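Notes for the talk, July 19, 2023
Philomena Quinlan, Dawber tenants' and residents' evening

Slides change on the bold headings. Water on the lectern. Keep an eye on the clock at the back.

**Opening**

- Thank Dawber for the room and the tea.
- I looked after the shared areas at Grillholm for six years, then moved across to Vornholm. Stairs, landings, bin stores, laundry room, the lot.
- Tonight is about keeping shared spaces clean without falling out over it. I am not selling anything.
- Ask who lives in a building with a shared stair. Ask who has had a note pushed under the door about it. (Wait for hands.)

**Why people argue about stairs**

Most rows I dealt with were about turns. Somebody did theirs on a Friday night, somebody else walked mud up on Saturday, and by Sunday it looked as if the job had been skipped. The person who had done the work felt accused.

At Grillholm we had a rota with names on it and a box to tick. People ticked the box and the arguments carried on. What helped was writing down what a turn includes. Ours said:

1. Sweep from the top landing down to the front door.
2. Wipe the handrail.
3. Shake the mat outside, away from the ground floor windows.
4. Take away anything left on the sills.

It fits on a postcard. Before that, one household thought a turn meant mopping and another thought it meant picking up leaflets.

Say here that mopping is a separate job. We did it every 2 weeks and on a different list.

**Small messes**

Large messes get reported. Paper, crumbs and bits of packaging get stepped over. In the post area at Vornholm it was torn envelopes and junk mail, every day of the week.

We hung a dustpan and brush on a hook by the letter boxes. It was used far more than the broom in the cupboard, which needed a key. If you take one thing home, put the tools where the mess is.
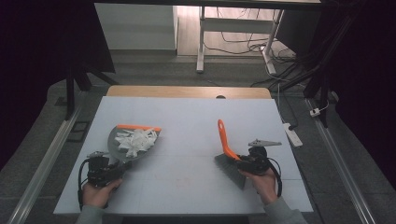 Slide 4. Dustpan and brush, paper scraps.

Points to make while this is up:

- Sweep towards yourself in short strokes. Long strokes throw the dust up.
- Tilt the pan so the front edge sits flat. Move it back a little for the last line of dust and go again.
- Empty it straight away. A full pan left on the floor gets kicked over.
- Hang the brush up. Stood on its bristles it will bend, and a bent brush leaves a stripe behind.

Someone usually asks about vacuum cleaners. Fine on carpeted stairs if there is a socket on each landing. We had one socket for the whole stair and a trailing lead is a trip hazard, so we stuck to brushes.

**Money**

Have the figures ready, people like them.

- Grillholm set aside 1000 pounds a year for the shared areas. That covered tools, bags, bulbs and one window clean.
- Vornholm is bigger and set aside 3000. Most of it went on the bin store, which had to be hosed out by a contractor.
- We used Ditent for the bin store. They turned up when they said they would. Ask for the price in writing, whoever you use.

Be clear that hand tools were the smallest line in both budgets. Buying decent ones will not break anybody.

**Choosing tools**

- Pick a strong colour. Tools the same shade as the floor get left behind on it.
- Hold it before you buy it. A thin handle is hard on older hands and on anyone with sore joints.
- Smooth handles wipe clean. Ridged ones hold grime in the grooves.
- Write the building name on it in marker. Ours used to travel.
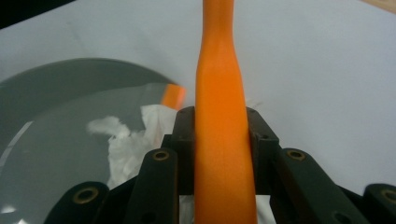 Slide 7. Orange, smooth, easy to spot.

Pass round the two brushes from my bag at this point. Make sure they come back before questions.

**When a turn gets missed**

Do not put up a notice. Every notice I put up made things worse, and I put up plenty in my first year. Knock on the door, or catch them on the stairs, and ask if they would like to swap weeks. Often there has been a new baby or a run of night shifts.

If it goes on for a couple of months, offer to take that household off the rota and let them pay a little into the pot. Two flats at Vornholm did this and everyone was content with it.

**Questions**

Likely ones: bikes in the hallway, pigeons, who pays for bulbs. On bikes, say it depends on the lease and the fire rules and they should ask their landlord. Do not get drawn into the parking.

Copies of the postcard list are on the table by the door. Leave the room by nine, chairs stacked against the left wall.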